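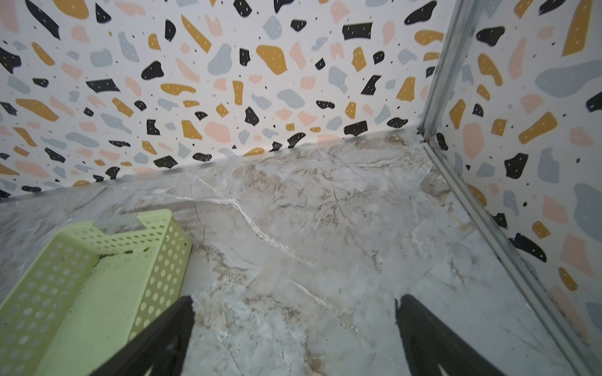 Will the paper stay up if I wrap it round an inside corner in one piece? Mutua Magesa asked that within an hour of the page going up, and it's still the question we get most, so it can go first.

It will, but it's a fight. We used to try it on every box and the paper always pulled into a soft curve where we wanted a sharp line. Now we cut at the corner, let the first sheet run a couple of millimetres round, and lay the second over the top. Then a strip of metal trim goes down the join. It looks so much crisper! Terrazzo prints are lovely for this too, as the chips go every which way and a slightly mismatched join just melts into the pattern.

Search this site Search Go

Terrazzo cubbies and small compartments: your questions

What counts as a cubby?
Anything boxy and small that you'd like to be nicer inside than it is now. The bottom of a wardrobe, a shelf bay, the gap under the stairs where the shoes go. Ours at Skarnwood began life as a plain shelving unit and we've been papering bits of it ever since May (we can't stop).

Which terrazzo print should I choose?
Go for one with a white background if the space is dark. Mustard, pink, pale blue-grey and black chips together are our favourite mix, because almost anything you put in front of them looks cheerful. Big chips are fine in a small space, by the way. People worry about this and buy the tiniest pattern they can find, and from across the room it just reads as grey.

Do I need to take the old paint off first?
No. Wash it, let it dry overnight, and rub down anything shiny with fine paper. If the paint is flaking, scrape the loose bits and fill.

How do I cut the metal trim?
A junior hacksaw and a mitre block. Go slowly and file the end afterwards, it'll be sharp. For the upright corner a plain narrow strip is enough. Along the floor we like one with ridges, though you do have to keep on top of the cleaning. Dust and grime get into the groove, worst of all right in the corner where a cloth won't reach. An old toothbrush will!

How much do I need to buy?
Measure each wall, add a hand's width all round, and then buy a bit more. Our first attempt, the one we called Grultedwood, took 2 rolls and over 144 blades (I'm exaggerating about nothing, we bought them by the box and they went blunt terribly fast on the textured backing). Smooth paper is far kinder.

Can I put a marble pattern on the floor with terrazzo walls?
Yes, please do. I was sure it would be too much and I was completely wrong. Keep to a pale marble with some beige and brown in it, so that it sits quietly under all those colours. The veining is a real help day to day as well, since crumbs and scuffs don't shout at you the way they do on plain white.

What should I keep in it?
Baskets, baskets, baskets. Loose things in a patterned box turn into visual soup very quickly. One plain colour of basket calms the whole thing down, and light green against mustard and pink is a joy.

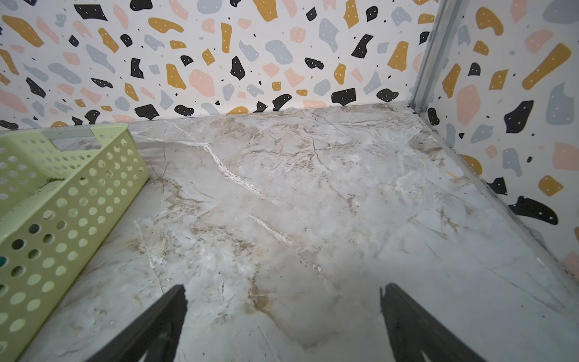
Mine slides about every time I pull it forward, and I'm frightened for the floor, wrote one reader after trying the basket idea.

Stick little felt pads under the corners. You can get 8 out of a single strip. If the basket has a handle slot, lift by that and you won't need to drag it at all.

Why baskets with holes?
You can tell at a glance whether there's something in there, and air gets round damp gloves and swimming things. The drawback is that tiny items poke through or drop out, so pens and hair grips want a tub of their own.

How do I clean a plastic basket properly?
Warm water, washing-up liquid, a soft brush for the holes. Don't forget the inside of the rim! It's the bit everyone wipes past, and bits cling to it. Rinse, turn it upside down and leave it to drain.

And the papered walls?
A barely damp cloth, and work away from the joins. Try a hidden spot first if your paper isn't the wipeable kind. We did the Khaemba cubby with ordinary paper and it's had to be dusted with a dry brush ever since.

Can I do it in a rented place?
Paper some thin card panels and slot them in. They come out again in seconds, and you can take them with you when you move.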